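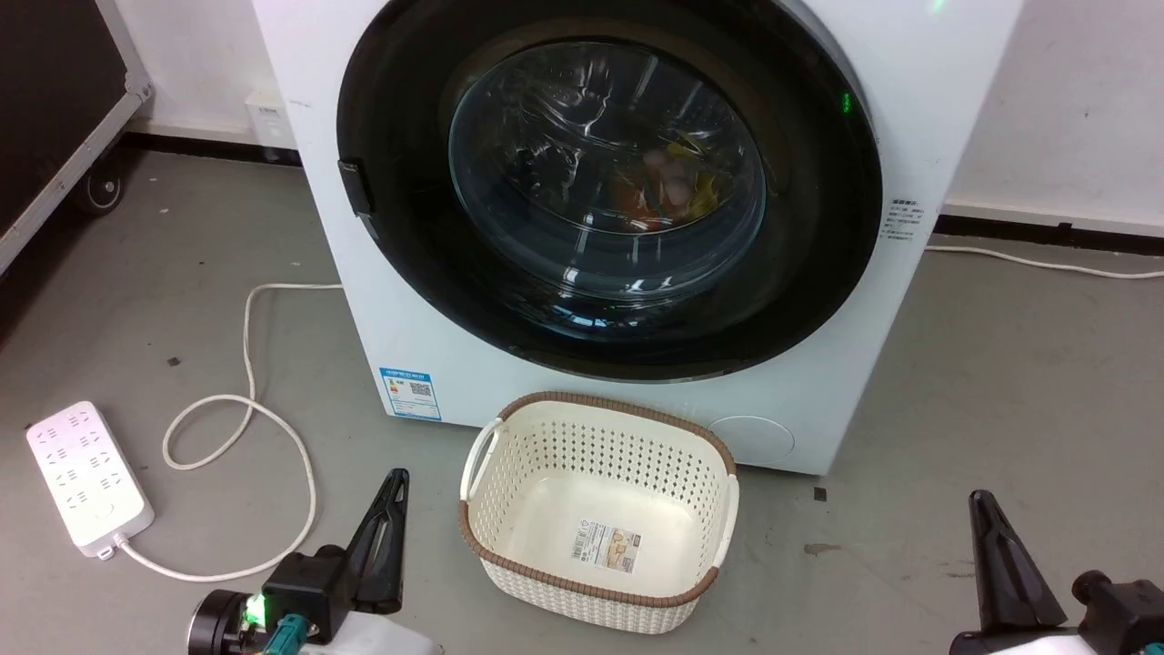
Recording laundry demonstrations: unloading the washer into a basket

This page covers how we collect teleoperated examples of the unloading task, from setting up the floor to handing over a checked batch. It assumes you have finished the basic arm training with Vaughn Tran and can drive both arms without looking at your hands. If you are still getting used to the leader arms, do the block sorting practice first and come back.

One example, which we call an episode, goes like this: open the washer door, take everything out of the drum, put it in the basket, close the door, return both arms to rest. A full batch is 80 episodes. Most people need two sessions to get through one.

What you need

The washer, door closed, with the items for the episode inside the drum
The laundry basket, empty
The item box (towels, T-shirts, socks, pillowcases, all clean)
The batch sheet, either on paper or in Clurner
The recording station, logged in under your own name

We never run the machine as part of this task. Everything goes in dry.

Setting up the floor

1. Put the basket on the floor directly in front of the washer, close enough for both grippers to reach the drum and the basket without moving the base. The long side should face the door.

2. Check that the door can swing fully open without catching the basket. It opens from the handle on the left of the rim, so stand on that side and try it by hand once.

3. Look at where the cables run. There is a power strip on the floor to the left of the washer and its lead loops back behind the machine. Leave it there, but keep the loops out of the path of the base. On the right, the cable should stay near the wall.

4. Bring the robot to the start position. Both grippers should show low in the head view, fingers pointing up, with the whole door and the whole basket in sight. If the basket is cropped, back the base up a little.

5. Leave small things as they are. Labels on the machine, the sticker in the bottom of the basket and specks on the floor can all stay. We want ordinary variation in the pictures.

Loading the drum

The batch sheet tells you which items to use for each episode. Small loads have one or two items, medium loads three to five. Push them in by hand and let them fall how they fall. Don't fold them or pull them forward to make the grasp easier. Sofia Drakos went through the February batches and found that nearly every load was sitting at the lip of the drum, and the policy trained on them would not reach any deeper. We had to redo a lot of that work.

Bright colours are easier to see through the glass, and people tend to choose them. Stick to the sheet. Dark socks against the back of the drum are the case we have fewest examples of.

Recording an episode

1. Press the left pedal to start. Wait for the tone before you move.

2. Hook the door handle with the left gripper and pull until the door is fully open. Use the finger, not the wrist housing. If the door springs back, try again within the same episode. A recovery like this is useful and should be kept.

3. Reach in with the right arm and take hold of the nearest item. Close the gripper completely before you lift.

4. Draw the item out slowly past the rim. If it snags, bring the left arm across to support it.

5. Lower it into the basket and open the gripper once the fabric is below the rim. Dropping from a height makes sleeves land over the side.

6. Repeat until the drum is empty. Tilt the head down and look before you decide it is.

7. Push the door shut with the back of the left gripper, bring both arms to rest, and press the pedal again to stop.

A medium load usually takes 73 seconds once you have settled in. There is a hard limit of 300 seconds, after which the station stops by itself and marks the episode as timed out.

Keep or discard

Keep the episode if you missed a grasp and tried again, dropped an item on the floor and picked it up, or had to push the basket back with a gripper.

Discard it if a person's hand entered the view, a joint faulted, the recording started late, or something was left in the drum. Write a short reason on the sheet – "sock left behind" is enough.

If you discard 5 in a row, stop and find Vaughn or Corinne Okafor. It is often a gripper that needs calibrating again.

Changing things between episodes

Every ten episodes, move the basket a hand's width left or right and turn it slightly. Halfway through the batch, switch the room lights to the other setting given on the sheet. Don't change the basket and the lights at the same time, as it makes the later comparison harder to read.

Checking and handing over

Open the batch in Clurner and play each episode at four times speed. Look at the head view first and then both wrist views. Check that the start and end frames show the door closed, and that the item count matches the sheet. Add the text label for the task in plain words: "take the laundry out of the washing machine and put it in the basket". Ignacio Sorensen merges the checked batches at four in the afternoon, so anything marked ready before then goes into that night's training run.

When you finish, put the items back in the box, switch the arms off at the station and leave the washer door slightly open.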